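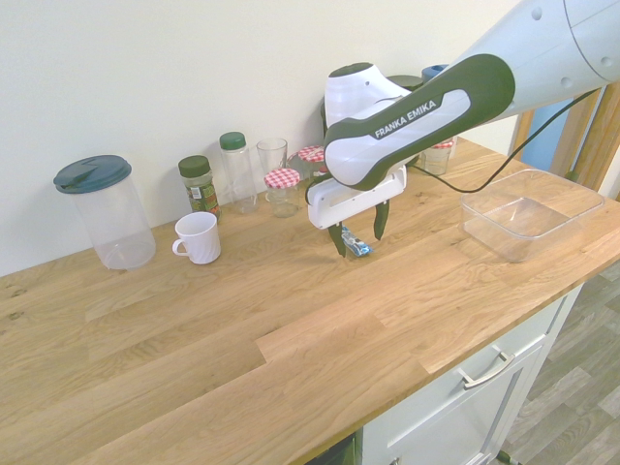
How long does it take to get a first email out of Drornow?

Most shops send their first campaign the same afternoon they sign up. The contact import takes a few minutes, the templates are already there, and the slow part is agreeing on a subject line, which we can't help you with.

Drornow Mail
Email marketing for stores with one location and too many opinions

Drornow is an email tool for small retailers. You put your customer list in, you write something, you press send, and it goes to the people you picked at the time you picked. We've been told this needs a longer explanation, so the rest of the page is the longer explanation.

Lists and segments

Upload a spreadsheet or connect your register. Drornow reads the columns, asks you about the ones it doesn't understand (everybody has a column called "misc"), and merges duplicates. Then you can split the list by last purchase, amount spent, zip code, or any tag you care to invent. Tags are free and unlimited, and our own account has one called "do not send the joke version."

If you have segments left over from another tool, bring them. They import as tags. Nested segments come in flattened, and you may find you don't miss them.

Templates

There are 40. We used to have 3,335, a figure the old home page was very proud of, and when we looked at what customers used, it was mostly the plain one with a logo at the top. The plain one is still there. It has been renamed "Classic" so that you can feel you made a choice.

Every template works on a phone. You can change colors, fonts and spacing, and there's a reset button for when you have changed too many of them.

Automations

Two come switched on: a welcome note for new subscribers and a reminder for people who left something in the cart. You can edit both or turn both off. Beyond that you can build your own from a trigger, a wait and a message. Birthdays work well. So do refill reminders, if you sell things that run out. "We miss you" emails are available, and we'd ask you to use them sparingly. Your customers bought a lamp. They are fine.

Send times

You can schedule by the hour or let Drornow choose from when each person usually opens. The automatic setting needs a few campaigns before it has anything to go on, and until then it sends at 10 in the morning, local time.

Reports

Opens, clicks, orders, unsubscribes, bounces. Open counts are inflated by mail apps that load everything in advance, and we mark those separately so that you can ignore them or, if your boss reads the reports, not mention them. Orders are counted when someone clicks and buys within the window you set. The default is 2 days. Some tools use a month, and their numbers look wonderful.

Reports export to a spreadsheet. There is also a summary email, which you can turn off under Settings, Notifications, Fewer.

Works with

Allstead Register (all versions still supported by Allstead)
Dlamini Storefront, including gift cards
Hindov Loyalty, points balance only
Anything that can produce a CSV file

The Hindov connection refreshes overnight. If a customer earns points at lunch and you email them at 3 p.m., the balance in the message will be yesterday's. We're working on it, and so, they tell us, are they.

Plans

Counter: up to 300 contacts, free. Includes all templates and both standard automations. Our name appears in the footer in small gray type.

Storefront: paid monthly by list size. Removes our name, adds custom automations, per-person send times and the register connections.

Storefront Annual: the same thing, paid once a year at a discount, for people who know what they'll be doing next April.

Unsubscribed contacts don't count toward your limit on any plan.

What it doesn't do

Drornow doesn't post to social media, send texts, run ads or write the emails for you. There's no chatbot. We have a spell checker, and it has been known to object to the names of our own partners.

Support

Support is by email, answered from 8 a.m. to 6 p.m. Eastern on business days. Please include the campaign name. If the campaign is called "test final FINAL 2," include the send time as well.

Moving from another tool? Send us your export file before you cancel the old account. We'll check that it opens and tell you which columns are missing.

Start on Counter | Compare plans | Import guide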